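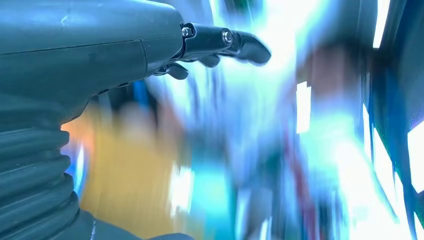
Session 9: Packing Up a Kitchen

Household Skills, summer term, Varuvel Adult Learning Center
Instructor: Tímea Lengyel
Handout revised 5 Jul 2025

Welcome back, everyone, and thank you for the lovely discussion last time about closets, which ran so far over that I never got to collect your room sketches. Please bring them along to the next session if you still have them (and if you don't, a fresh one on the back of an envelope will do very nicely).

We come now to the kitchen, and I've given it a whole session to itself. Most of you told me in June that this was the room you were dreading, and I understand completely. A bedroom is mostly cloth, and cloth forgives almost anything. A kitchen has glass, blades, oil, flour, things with cords, things with lids that belong to other things, and on top of all that you still have to eat dinner in it the night before you go.

Before you pack anything

Walk through the kitchen with a pad of paper and open every door and drawer. Don't take anything out yet. Write down, in whatever shorthand you like, what lives where. I know it feels like a delay, and Bülent Gündoğdu told me so quite firmly when he took this course, but he also came back the next term to say that his list was how he found the waffle iron.

While you walk, put each cupboard into one of these groups:

Early: holiday dishes, the big roasting pan, cake stands, canning jars, cookbooks, vases, anything on the top shelf that you need a chair to reach.

Middle: most of the baking things, serving bowls, spare glasses, the second-best saucepans, small appliances you use on weekends.

Last: the plates and mugs you eat from, one pot, one skillet, a sharp knife, a cutting board, the coffee things, dish soap and a towel.

Leave behind or give away: we'll get to this, and I promise to be gentle.

Start the early group as soon as you know your moving date. The middle group can wait until the week before. The last group gets packed after breakfast on the day itself and rides with you if there's room in the car.

Food

Start eating from the pantry sooner than you think you need to. Every household I've ever helped has had more rice than it believed. Make it a bit of a game if there are children at home: choose the oddest can on the shelf and build a supper on it. Syahrul Hutapea's family did this for a month and his daughter still asks for the chickpea and pineapple thing, so you never know.

Dry goods in sealed packages travel well. Opened bags of flour and sugar should go into a jar or a tub with a tight lid, and then the tub goes into a plastic bag, tied. Oil, vinegar, soy sauce and syrup are the ones that ruin a box. If a bottle is less than a third full, I'd use it up or pass it to a neighbor. If you're taking it, unscrew the cap, lay a square of plastic wrap over the opening, screw the cap back on, and stand the bottle upright in a small box lined with a bag.

Frozen food is a question of distance. Across town, with a good cooler, fine. For anything longer, please let it go. The freezer also needs time to defrost before it is moved, so plan backward from that and put towels down.

Boxes and paper

Small boxes for heavy things. If you remember a single line from this handout, I'd be happy with that one. A large box full of plates is a back injury waiting in the hallway. Dishes, cans and cookbooks go in small boxes; bowls, pans and mixers in medium ones; and the large boxes are for the colander, the plastic tubs, the dish rack and the oven mitts.

For wrapping, plain newsprint is kinder than printed newspaper, which rubs off on white china and on your hands, and then on your face when you scratch your nose. Dish towels, cloth napkins and aprons make excellent padding, and they have to be moved anyway! Set them aside in a pile as you find them.

Tape the bottom of every box twice along the seam and once across it. Press on the inside with your palm before you put anything in.

Plates, bowls and glasses

Lay a stack of paper flat on the table and work at a comfortable height. I've watched people do this kneeling on tile and it makes me wince.

For plates:
Crumple a thick layer of paper in the bottom of the box.
Wrap each plate by itself, pulling the corners of the sheet over the middle one after another.
Wrap 2 plates together as a bundle, then another sheet around the bundle.
Stand the bundles on edge, like records in a crate.
Fill the gaps with crumpled paper until nothing shifts when you nudge the box.
Finish with another thick layer on top.

Bowls can be nested with a sheet of paper between each. Shallow ones may go on edge like the plates. Deep mixing bowls sit flat, upside down, with something soft inside.

Glasses want paper stuffed inside first, loosely, and then a roll around the outside. For stemware, wrap the stem separately until it is about as thick as the bowl of the glass. Stand glasses upright, heaviest kinds on the bottom layer, and put a piece of cardboard between layers. Mugs are sturdier, but the handles are not, so give each handle a twist of paper of its own.

Knives and other sharp things

Fold a piece of cardboard over the blade, tape it shut along the edge and the end, and then roll the knife in a towel. Write SHARP on the towel roll with a strip of masking tape, and again on the box. The same goes for graters, the blade from the food processor, peelers and skewers. Nothing sharp goes loose in a drawer box, however short the trip.

Pots, pans and lids

Nest them largest to smallest with paper or a towel between, especially anything nonstick. Lids can be wrapped and stood along the side of the box. If a lid has a glass top, treat it as a plate. Cast iron goes at the bottom of a small box, alone or nearly so.

Small appliances

Empty crumbs and water the day before, so there's time for everything to dry. Take out loose parts, wrap them, and keep them in the same box as the thing they belong to. Coil the cord, tie it with string, and tuck it beside the appliance.

Labels

Write on the side of the box, never only on the top, so that you can read it when boxes are stacked. Put the room first, then a few words: KITCHEN, everyday plates. KITCHEN, baking, not urgent. If you use the word "misc" more than once, come and see me.

Letting things go

Haziq Purba kindly allowed me to share his figures with you. His whole household weighed in at 3,761 pounds when he left the Brurley apartments, and he reckons the kitchen was the heaviest room of all. He has since parted with a bread machine and a punch bowl, and misses only the punch bowl.

So do hold each thing for a moment. Have you cooked with it this year? Do you have another that does the job? Would you buy it again? And if the answer is no all the way through but it was your grandmother's, keep it anyway and wrap it well.

The first-night box

Pack this one last and open it first. Mine has a kettle, 2 mugs, tea, crackers, a can opener, paper plates, a few forks, dish soap, a sponge, trash bags, a roll of paper towels, scissors and a flashlight. Add whatever your own household can't face an evening without.

To do before next session

Walk through your kitchen and bring me your list, sorted into the groups above.
Wrap one plate, one glass and one lidded pot at home, and notice how much paper you used.
Read the short piece by Tuncay Uysal on packing for damp storage (copies are in the tray by the sink in the Hidayat Room).

Next time: bathrooms and the medicine cabinet. Please bring scissors if you have a pair you like, as the ones in the supply drawer are not what they were.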